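Moving the bin picking planner off the old state machine

03/02/2024

I've spent most of the winter on the same piece of code, so I may as well write down where it has got to.

When I joined Konitcombe the bin picking cell was run by one long state machine. Look, choose, reach, grip, lift, drop, start again. It had been written in a hurry and then patched by whoever was nearest when it broke. By September it was 1,350 lines in a single file, and adding a retry in one place usually meant breaking a retry somewhere else.

The new version is a behaviour tree. I'm using Dirnex for the tree itself and keeping our own code for the grasp planner. Moving the happy path across took a couple of afternoons. Moving the failures took weeks, as most of them had never been written down. There was a check on the gripper width, for instance, that only ran on the second attempt at a part. I left it out, the arm started carrying nothing to the drop point, and I put it back.

Serena Marino did the perception side. Her segmentation runs separately now and publishes a list of candidate parts with a score for each, and the planner can ask for a fresh list whenever it likes. Before, the planner had to wait for a new list after every pick, even when the arm had only taken something from one corner and the rest of the bin hadn't changed. Shiny metal is still the weak spot. The depth readings drop out on it and the part comes back as two smaller ones, or not at all. The walls of the bin give trouble as well when the light catches them.

The collision model needed more work than I'd planned for. We had the bin as a plain open box, and that was fine for the fingers but took no account of clamps on the rim or the hoses on the wrist. I've added the clamps as simple blocks, a bit bigger than they need to be. The hoses I've treated as a fat cylinder round the last joint. It's crude and it rules out some grasps near the walls that would probably be all right, but the planner now answers in well under a second and I can live with that.

Near-empty bins are the case I keep going back to. With a full bin there's always something easy on top. With a handful of parts left, each of them may be in a corner or leaning on a wall, and the planner has to decide whether to try a poor grasp or nudge the part first. At the moment it allows 2 poor grasps and then nudges. I picked that number without much thought.

Next job is logging. I want every rejected grasp saved with the reason for it, so that I can replay a run at my desk in Zestbridge without booking the cell. Serena wants the point clouds saved too - I've said yes, but only for the last 30 attempts, or we'll fill the disk. 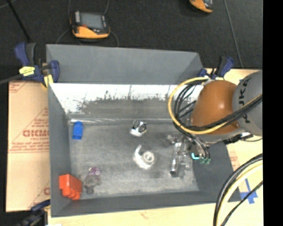
The replay tool will probably be a small script to begin with. I'll put up the log format once it has stopped changing every day.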